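Clubs > Zoststead Table Tennis Club > Minutes > March

Shares 5 | Comments 16

We use cookies to remember your preferences. Accept / Manage

Zoststead Table Tennis Club
Minutes of the March meeting, held upstairs at Gandulley Hall, 7.15 pm

Present: 16 members, with Gyu-bin Maeng in the chair. Apologies from the two Sitthichai sisters, who were playing away.

1. Minutes of the last meeting

Agreed with one correction. The new net posts were bought for tables three and four, not two and three. The old posts from table two are still in use and are fine apart from the one stiff clamp.

2. Matters arising

The floor has been re-marked and looks wonderful. Several people said how much easier it is to put the tables back in the right spot at the end of the junior hour. Thanks were given to everyone who stayed behind with the masking tape, and especially to those who did the second coat on their knees.

The light over table five is still flickering. Gyu-bin to ring the hall again.

3. Money

We had 2,000 pounds set aside for equipment at the start of the season and have spent 1,662 of it, mostly on the two new tables, the net posts and balls. That leaves 338 pounds. It was agreed that the rest should go on storage, and on getting the kit we already have into better order, before anything new is bought. The subs stay as they are until the summer.

4. The kit cupboard

This took up most of the evening and turned into a really cheerful discussion. The cupboard had been emptied the weekend before and everything laid out so that we could see what we own. There is far more good stuff in there than anyone thought! Bats that had been written off only need new rubbers, and there is a whole tub of unopened training balls.

The main trouble is that everything lives in carrier bags. They split, they all look the same, and the junior helpers spend the first ten minutes of every session opening the wrong ones. Mesh bags were suggested instead, and there was real excitement about this. You can see through the open parts, they let damp towels and wristbands air, and they hang on a hook.

We looked at the red DHS one with the black piping. The red fabric is full of tiny holes and the black mesh panel has bigger ones, so between the two there ought to be plenty of air getting in. People liked how bright it is too, and the white logo stands out well on the red, so it should be easy to spot at the back of a dark cupboard.
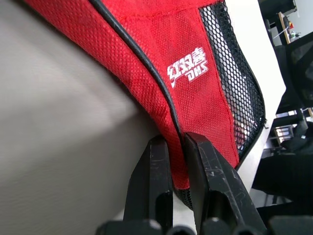
5. How the bags will be used

Agreed as follows:

- Red bags for the junior session. Balls in one, bats in another, and nothing else goes in with the balls.
- Other colours for league nights. Clallora have a blue and a green in their catalogue and Gyu-bin will ask for prices.
- Each bag to have a luggage label tied on, with the contents written in marker pen.
- Hooks to go along the inside of the cupboard door at a height the under-tens can reach.
- Scoreboards and nets stay on the shelf in their boxes.

There was some debate over whether robot balls should be kept apart from match balls. They should. The scuffed ones have been creeping into league games and the visitors have noticed.

A question was raised about washing. The feeling was that a rinse in the sink and a night on the radiator rail would do for any of the bags, but we will check the labels first.

6. Junior tournament

Entries are coming in nicely. It will be round robin groups in the morning and knockouts after lunch, same as last year, with the plate competition for anyone out in the first round. That went down so well last time – two of the plate finalists are now in the B team. More umpires are needed for the afternoon. Cakes welcome, labelled for nuts please.

7. Any other business

A pair of size 4 trainers, a navy water bottle and one left-handed glove have been handed in. They are behind the tea hatch.

Could whoever has the spare cupboard key please bring it back.

It was suggested that the warm-up music be changed. Lively discussion, no decision, carried over to the next meeting.

Meeting closed at 9.05 pm. Tables two and four were left up for a knock.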